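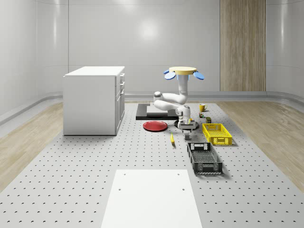 I've been putting off writing this up until the trial ran out, and it ran out on 3/18/24, so no more excuses. We spent 60 days with Pitent, the layout and rehearsal software, trying to decide whether a small firm like ours should buy a robot arm. I went in thinking I'd be reviewing a fancy drawing program. I've come out with a spreadsheet, a shorter wish list and quite a strong opinion about crates.

A bit of background first. Mandine hires out crockery and kitchen bits for weddings, village dos and the odd film set. Things go out clean in crates and come back any old how, and somebody has to stand at a bench picking plates, bowls and mugs out of one place and putting them into another. It's dull and hard on the back, and in May it's pretty much all we do. So we'd like an arm. What we couldn't work out was which arm, how much bench it needs, and how much of the money would go on things that aren't the arm at all.

## What you get for your money

The basic licence was £600 for the year when we were quoted, and that lets you build a room, drop in an arm, put objects within its reach and run it through pick and place jobs. The planning pack is another £900 and adds the costing sheets and the side by side comparisons. We trialled both together. I'd have been cross if I'd paid for the first without the second, but I'll come to that.

Setting up took me an afternoon, and I'm the one in the office who gets asked to fix the printer, so take that as you like. You pick a room and then you pick a work surface. I went for the big grey perforated one, mostly on the grounds that it makes distances easy to judge by eye. Then the arm goes in, and after that you can drag things about as much as you please – plates, a couple of crates, mugs, tins, a cabinet off to one side. It's a lovely way to lose an evening. I had to be told to stop moving the cabinet!

The library of ready-made objects is decent. There are flat plates with a raised rim in a few colours, there's a bowl, there are mugs with proper handles, and there are small blocks for when you just want something easy to pick up while you learn the controls. I'd have liked more cutlery. Cutlery is half our misery and I couldn't find a teaspoon anywhere in it.

## The first fortnight, or how I wasted it

I started, as I think everyone would, by trying to find the biggest, longest arm on the list and putting that in the middle of everything. Please don't do this. The long ones come with a long price, and they need a heavier base, and once you've added the fixings and a barrier your budget has gone and you haven't bought a gripper yet.

Yoga Tuhumury, who runs our wash room and has handled more plates than the rest of us put together, sat down next to me and asked how far we reach now. We got a tape measure out. We stand at a bench and we hardly move our feet. So I went back into Pitent, deleted the monster, put in one of the smaller arms and pulled the crates in close, and it could get to nearly everything I cared about. 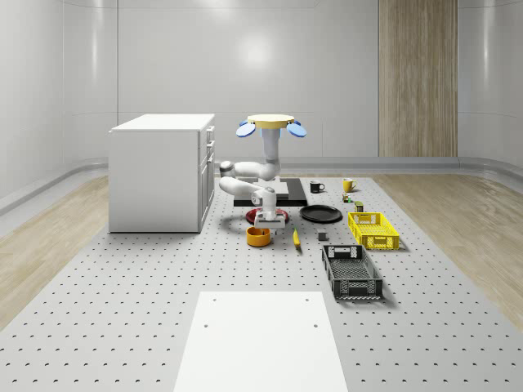 Plates were where I learned the most. A plate lying flat is a pig of a thing to get hold of. You've only got the rim to work with, and if the fingers come down a touch too far in they meet the middle of the plate and there you are. I ran it over and over with different approach heights, and the number that mattered in the end was how much clearance we'd need under the rim. Our dinner plates have a reasonable lip. The flat slate things we bought two summers ago have none, and I've now taken them off the list of jobs for any arm, whatever the salesman says.

Bowls were easier and mugs were easier still, so long as the handle pointed somewhere sensible. I also tried the banana from the object library as a stand-in for awkward, slightly curved shapes (ladles, in our case), and I'd recommend it for that. It's a much fairer test than a cube. Anything will pick up a cube if you let it.

## Crates

I promised opinions on crates. We'd been looking at Zolo folding ones and had very nearly ordered a pallet of them. They fold flat and stack nicely, and they'd save us a heap of room in the van. I had pencilled them in as "same as before, only new" and given them one line in the budget.

Then I spent a week in Pitent trying to get an arm to put things into crates, and I started to see the walls as the real problem. The depth matters. Whether the crate sits square to the bench matters as well, and so does which way the long side runs. With the long side running away from the arm, the far end of the crate starts eating into your reach. Turn it the other way and you can get to both ends, but you've used up a good chunk of bench and there's nowhere to put the second crate except in front of the first. 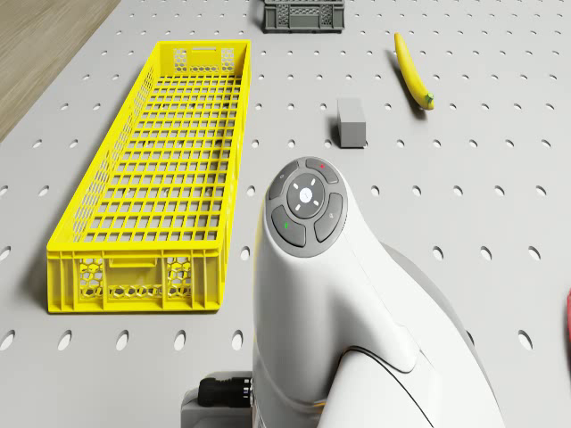

I ended up drawing both layouts for our own bench and asking the packing team which they could live with. They chose the one I'd have rejected, with the crates staggered on one side, for the very good reason that a person can still get in and lift a full one out. I hadn't thought about the person at all. If you take one thing from this review into your own planning, draw the person in too.

What it did to the budget was move the crates from a throwaway line to a proper one. We're going with a shallow, rigid type now and keeping the folders for linens. Rigid ones cost more to store. I've put that in as well, grumbling.

## The costing sheets

This is the part you pay the extra £900 for, and it's the part I'd keep if I had to give up everything else.

You start with the arm and it nags you for the rest. I mean that kindly. It wants to know about:

- the gripper, plus a spare set of fingers
- the mounting surface and what's holding it up
- cables, and where they run
- the safety assessment and whatever comes out of it
- training time for whoever's going to use it
- the days when it isn't working

I had never once thought about that last one. You type in how many days a year you can cope with the arm being out of action and it asks what you'd do instead. Our answer was "put two people back on the bench", and that has a price, and now it's in the sheet.

You can have 5 quotes open next to each other, and the layout stays linked, so if you swap the arm in the room you see the totals shift. We had two from Kourkoulas (one new and one refurbished) and the refurbished one looked like a steal until the sheet asked about the controller, the warranty and delivery separately. By the time those were in, there was so little between them that I'd struggle to argue for second hand. To be fair to Kourkoulas, they answered every question I sent and didn't sulk about being compared.

My grumbles with the sheets are small but they did get on my nerves. VAT is a tick box hidden two menus down. You can't add a note to a single line, only to the whole quote, so I've got a notes field as long as my arm. And it prints dreadfully. If you've got a boss who likes paper, leave yourself time to fiddle.

## Things that annoyed me about the room itself

Copying a layout doesn't copy the names you've given things, so you end up with three versions of the same bench and no idea which plate was "dinner plate, blue rim". I started keeping a list on the back of an envelope.

The undo only goes so far. I moved the whole arm by mistake one evening and didn't spot it until I'd done a good deal else, and I had to put it back by guesswork.

Everything in there is also very clean and very evenly lit, and our wash room is neither. Plates in real life are wet and stuck together with gravy. I asked the support desk whether I could make objects slippery and you can, sort of, with a friction setting, and I turned it right down and had a miserable but useful morning dropping things. I'd still put money aside for a day of trying a real arm with your own crockery before you sign anything. Pitent's own help pages say the same, to their credit.

It also made my laptop fan howl. I borrowed the desktop from accounts in the end, and if you'd need to buy a machine to run it, that goes in the budget too.

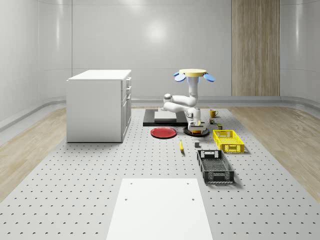 ## Would I pay for it?

Yes, for a year, with both parts. I'm going to ask for that this week. I wouldn't renew unless we were planning a second bench.

If you only want to know whether an arm will physically fit in a corner, the basic licence will tell you, and so will a tape measure and some masking tape on the floor. Where I think it earns its keep is when you've got a fixed pot of money, a messy job and several people with views. We had a far better conversation with the wash room once they could see the thing reach over and down to a plate, and they spotted problems I'd have paid an engineer to find.

If you're a one-person outfit, I'd say do the trial properly first. Have your measurements ready before you press start, and get your quotes in beforehand as well. I lost most of two weeks waiting on suppliers with the clock running.

For anyone who wants the short version:

- **Ease of use:** good, once you've stopped playing with the furniture
- **Object library:** good on plates, bowls and mugs, hopeless on cutlery
- **Costing sheets:** very good, badly printed
- **Support:** friendly, and usually back to me by the next morning
- **Value:** fair for both parts together, poor for the basic part alone

I'll add a bit more once we've had our day with the demo arm and I've seen how it gets on with the soup bowls. If anybody has found a way of getting the notes out of the quote sheets in one go, please tell me – I've been copying them across by hand and I'm only on the second supplier.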